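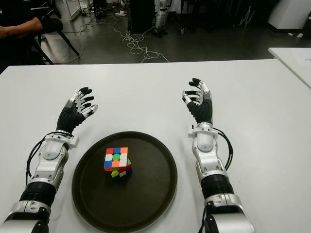

## 4. Setting up the table and tray

Read this section before you unpack the cube. It covers the table, the tray and the cube itself, in the order you will need them. Lubrication is in Section 5 and tension adjustment is in Section 6.

The Brillumer practice set is sold with or without the tray. If you bought the cube alone, any shallow round tray with a raised rim will do, as long as the cube can be turned on it without touching the rim.

### 4.1 Choosing a table

A light-colored tabletop makes it easier to find a dropped part. Screws, springs and center caps are small, and they are hard to see on dark or patterned wood.

1. Pick a table that does not rock. Push down on each corner in turn. If one corner dips, shim the leg before going on.
2. Clear the area where the tray will sit and the space on both sides of it.
3. Wipe the top with a damp cloth and dry it with a second cloth.
4. Check the lighting. Red and orange stickers look alike under warm bulbs. Use daylight or a neutral white lamp if you have trouble telling them apart.

**Note:** Do not use furniture polish on the table on the day you set up. Residue gets onto the tray and then onto the faces of the cube.

### 4.2 Placing the tray

The Marar tray is round and has a raised rim. The rim keeps the cube and any loose parts from rolling off during service. There is no front or back.

1. Peel the clear film from the underside of the tray. The film is thin and may tear. Make sure no strips are left, or the tray will slide.
2. Set the tray down flat, rim up.
3. Move it until you can reach the far side of the rim with your elbows still bent.
4. Press on the middle of the tray with your palm and try to turn it. It should resist. If it turns easily, lift it, wipe the table again and repeat.

**Caution:** Do not put the tray on a heater, a stove top or the top of a running appliance. It will warp and cannot be flattened again.

**Caution:** The tray is not dishwasher safe. It is not meant for food.

### 4.3 Unpacking the cube

1. Open the carton from the end with the tear strip. Do not cut through the face of the carton. A blade can reach the stickers.
2. Slide out the inner sleeve and take the cube out of it.
3. Look at each face. All stickers should be flat at the corners. A lifted corner can be pressed down with a fingertip and held for a few seconds.
4. Keep the sleeve. You will need it if you return the cube or store it over a long break.

A new cube ships solved. If yours has arrived scrambled, it may have been returned stock, and you should check the serial card before going further. The card should show a number with four digits after the letter B. Cards numbered below B1397 belong to the first production run and use the older core. Owners of those cubes should follow Appendix C for everything in Section 6.

### 4.4 Placing the cube on the tray

1. Put the cube on the tray with one face flat down. Do not balance it on an edge or a corner.
2. Place it near the center. It does not have to be exact. Leave enough room on every side to pick it up without scraping your knuckles on the rim.
3. Turn the cube so that the face you like to start from is toward you. Most printed solutions assume white on top and green in front, and the Oltel booklet in the carton follows this.

**Note:** If you use the set for timed practice, put the cube down in the same spot after every solve. A marked starting point makes your times easier to compare.

### 4.5 First turns

New cubes feel stiff. This is normal and goes away with use.

1. Pick up the cube with both hands, thumbs in front.
2. Turn the right face a quarter turn and back. Do the same with the left face, then the top, bottom, front and back.
3. Repeat the whole set 3 times, slowly.
4. Make sure each face lines up fully before you turn the next one.
5. Put the cube back on the tray.

If a face catches, stop and line it up. Do not force it. Forcing a turn while another layer is out of line can pop an edge piece, and on the older core it can crack the foot of a corner piece.

Break-in takes 1,000 to 2,000 turns. You can do this over several days. Do not add lubricant before break-in is finished.

**Caution:** Small parts. Keep the cube away from children under the age printed on the carton, especially when it is open or missing a cap.

### 4.6 If a piece comes out

1. Stop turning and hold the cube over the tray.
2. Find the loose piece. Look inside the rim first, then on the table around the tray.
3. Turn the top layer an eighth of a turn so that it sits at an angle to the rest.
4. For an edge piece, set the foot into the gap and press down with your thumb until it clicks.
5. For a corner piece, take out the edge next to it, put the corner back, and then put the edge back last.
6. Check the colors before you press anything in. A piece put back the wrong way around will leave the cube impossible to solve.

If the cube reaches a position that your booklet does not show, such as a single flipped edge on the last layer, a piece has most likely gone in the wrong way. Take the cube apart and rebuild it in the solved state as shown in Section 7.

### 4.7 Cleaning and putting away

- Wipe the faces with a dry cloth. For fingerprints, use a cloth barely damp with water.
- Do not use alcohol or glass cleaner on the stickers.
- Tip the tray over a wastebasket to clear dust, and wipe along the inside of the rim. Check for loose parts first.
- The cube may stay on the tray between sessions. Keep both out of direct sun.

Replacement stickers and springs are sold by Ando dealers in single packs. Quote the number on your serial card when you order.

Section 4 revised September 26, 2020. It replaces the loose sheet packed with earlier sets.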